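Open day at Zasthorpe: a morning with Nermin Bayram

Posted Nov 13, 2019

Nermin Bayram has run the demonstration floor at Zasthorpe for two years. On open days she does most of the talking herself, and by the time I sat down with her last week she had already taken one group through and had another waiting downstairs.

Her job is to show people what a robot arm can do with everyday objects in an ordinary office. Visitors usually expect a factory cell with a yellow fence, she said, and some of them are let down when they see desks.

"They ask where the robots are kept," she said. "I tell them we work at desks because our customers work at desks. If it can't cope with a desk, I can't sell it to a library or a clinic."

The company began in Stovville as a repair business for packaging machinery and moved into handling software later on. The program shown at the open day is called Clarico. It is meant to help an arm find and pick up things that are hard for a camera to make out, and Bayram said drinking glasses and clear mugs take up most of her team's time.

"A cardboard box is easy. It has edges, it has a colour, and it stays the same colour when you move it," she said. "With a clear mug, the camera sees whatever is behind the mug. Put it in front of a book and it looks like a piece of the book."

I asked whether they clear everything away before a trial. She said they used to, and that the results looked very good and meant very little. The team now leaves the usual office things where they are.

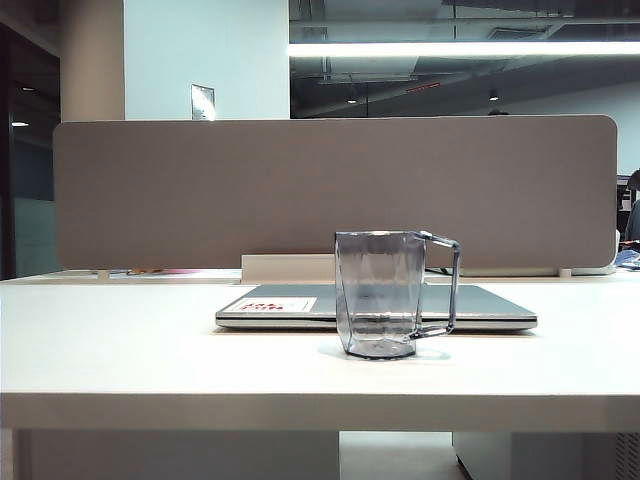

"We had a version in March that was excellent on a bare bench," she said. "Then we took it to a real office and it went for a reflection. It closed on nothing and carried the nothing over to the tray, very carefully."

Handles are the other problem. A round glass can be gripped from any side, but a mug has to be approached with some idea of where the handle sits. Bayram's preference is to take the body and leave the handle alone. One of her engineers disagrees, and the two methods are being run against each other until the end of the year.

The program was trained first on 1000 recorded attempts, all made by staff guiding the arm by hand. She thinks that was too few, and too tidy. "We were all being polite with it. We put the mug down nicely every time. People at work don't do that."

For the open day her team had prepared 49 trials with different cups and glasses, and visitors were invited to move things between turns. Bayram said this is the part she likes best and the part her manager likes least.

"A boy turned a glass upside down, which we hadn't planned for," she said. "It stopped and waited. I was happy with that. I would sooner it stopped than guessed."

Zasthorpe has one outside partner on the project, a catering supplier called Taşdemir, which wants to know if the arm could clear meeting rooms after hours. Bayram would not give a date for that. She said the lifting is close to ready, but a half-full cup is still beyond it, and meeting rooms are full of half-full cups.

She also gets asked about jobs at every open day. Her answer is that she doesn't know, and she doesn't think a visitor should trust anyone on a demonstration floor who says they do. What she can tell them is how slow it is at present. A person clears a table in the time the arm takes to pick up two mugs.

"Some people find that comforting," she said. "Others look at their watch."

The next group had come up by then and she went to meet them at the door. Zasthorpe plans another open day in the new year, and bookings will go through the front desk.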